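Unit 7: Chore Benchmarks and What They Measure
Service Robotics, course handout
Instructor: Kavinda Sarkar. Lab sessions: Asmaa Ait Brahim
14 shares | 3 comments

7.1 Scope

Unit 6 dealt with grasp planning on isolated objects. This unit asks whether current manipulators can complete ordinary chores, at home or on a shop floor, at a rate anyone would accept. The short answer for March is: some of them, under conditions that have to be written down with care. Read sections 7.2 through 7.4 before the lab.

7.2 Definition of a chore

For this course a chore is a task with four properties.

(a) The goal is a state of the room or the workpiece. "Table cleared and wiped" is a chore. "Pick up the can" is a primitive.
(b) Object identity is only partly known in advance.
(c) The order of steps is left to the agent.
(d) A person can judge the result without instruments.

Property (c) causes most of the trouble in published comparisons. A system given a fixed order of steps is solving an easier problem, and its success rate should not be placed in the same column as one that chose the order itself.

7.3 Success rate and its denominators

Suppose a policy succeeds on each primitive with probability p, independently, and the chore needs n primitives. The chore succeeds with probability p^n. With p = 0.95 and n = 12 the result is 0.54. The independence assumption is usually wrong. A badly placed object makes the next grasp harder, so failures cluster.

Three reporting practices to watch for:

Retries. If the robot may retry without limit, success approaches 1 and the figure says nothing. Report the time limit.
Resets. A person who stands an object back up between attempts has performed part of the chore.
Exclusions. Trials dropped for "hardware fault" must be counted and listed. A motor that overheats under normal load is a result.

Worked example. The Jarov trial set contains 137 attempts at clearing and wiping a small table, with a time limit of 600 seconds. The operators stepped in on 36 of them. If those are excluded, the denominator is 101. If they are counted as failures, it stays 137. Both versions circulate. For this course use 137.

7.4 Household and shop floor compared

Shop-floor work looks harder and is often easier. Parts arrive in known positions, lighting is fixed, and the fixture absorbs error. The Coter packing cell, which Radomir Tomić covered in the guest lecture, relies on a tray with molded pockets. Take the tray away and the cell stops.

A household surface offers no fixture. Typical difficulties are:

- Thin aluminum. The allowable grip force on an empty can is low, and it differs from that on a full one of the same appearance.
- Rolling. A cylinder on its side needs a finger placed across its axis or a stop behind it.
- Compliant tools. A sponge changes shape under load, so contact area must be sensed or assumed.
- Glare. Reflections from overhead lamps disturb depth estimates on smooth surfaces.
- Self-occlusion. The hand hides the object from a head camera at the moment when its position matters most.

Wiping deserves separate treatment. The position of the tool is the easy part. The controller must hold normal force within a band while moving sideways, and friction changes as the surface goes from dry to wet. Hegedűs's notes on hybrid force and position control (Unit 4) apply directly.

7.5 Lab task: small tabletop

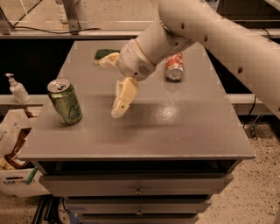 Fig. 7.1. Robot hand at the tabletop, one fingertip against the sponge; green can at left, red can at right.

Plan the clearing and wiping of a surface like the one in Fig. 7.1. Cans are to be removed before wiping starts. Submit a step list with a precondition and a stop condition for each step. State which steps could be swapped without changing the result.

Then answer in writing:

1. Which object would you move first, and what does that choice do to the reach of the arm?
2. The sponge is near the far edge. Give one approach direction that does not risk pushing it off.
3. What would your system do if a can were full?

Length: 2 pages. Submit to Senad Begović by 5 p.m. on the day before your lab session.

7.6 Reading

Course reader, chapter on contact-rich manipulation.
Vukčević lab protocol, trial logging sheet only.
Sekevitz test notes, the part on intervention counts. Skip the appendix, which uses the older scoring.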